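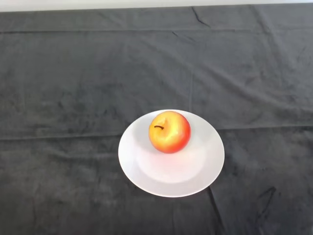 An apple on the pick plate, as seen by the head camera. The table cover shows old fold creases.

Success rates hide stops

Sep 28, 2025

The fault report from the Gonbridge bench runs to four pages and gives the cause in one line: table height estimate in error, arm stopped on force limit. It is a correct line. I think it is also the wrong place to end the report, and the habit of ending there is common enough in small automation projects to be worth an argument.

The task was a plain one. A two-armed machine running the Grakar control package had to lift an apple from a white plate and put it in a tray to one side. Over the test period it made 817 attempts. In 42 of them the arm came down too far, pressed on the rim of the plate and tripped its force limit. One plate broke. The rest of the stops left no damage, and the operator cleared each of them with the reset button and carried on.

The mechanism is easy to follow. The package finds the height of the table by fitting a flat plane to the depth points around the plate. The table was covered with a dark grey cloth with a matte, slightly fuzzy surface. Dark cloth of this sort returns little of the sensor's infrared light, so the depth points were few, and many of those that did come back lay on the raised fold lines. The glossy plate added false points of its own from reflected light. A plane fitted to such data can tilt. When it tilted down towards the front, the planned approach went below the true height of the rim.

None of this is new. Poor depth returns from dark or shiny surfaces are listed in the package notes, with the advice to check the number of valid points before trusting the fit. The check exists and was switched off in January, after it had rejected too many attempts on the same cloth. No entry in the log gives a reason. The setting was then copied to the second bench at Vetby along with everything else.

That is the part the report leaves out, and it matters more than the plane fit. A check that rejects many attempts is reporting something about the setup. The choice was to change the cloth, add a second means of finding the table, or run without the check. The last was the cheapest that afternoon. From then on the force limit, meant as the final protection, became the ordinary way of finding out that the height was wrong.

There is an argument on the other side. The force limit worked every time. It was set low, nobody was allowed inside the marked area while the arm was powered, and a broken plate costs little. A test bench is where faults ought to appear. I accept all of that for the bench. I do not accept it for the figures taken from the bench, which were passed to the Hồ trial as a success rate with the stops left out, on the grounds that an attempt cleared by reset could be repeated. The trial setup has people working at the next table. Its risk assessment assumed that contact with a fixed object would be rare.

Three changes would have been enough. Protective stops should be counted as failures in every published rate, including those followed by a good attempt. Any check that is switched off should carry a date and a reason, and should come back on by default when the settings are copied to another machine. The table height should be measured once by touch at the start of a session and compared with the camera's figure, with the run refused if they disagree by more than a set amount.

The third costs a minute per session. The first costs a worse number on the summary page, and I suspect it will meet more resistance.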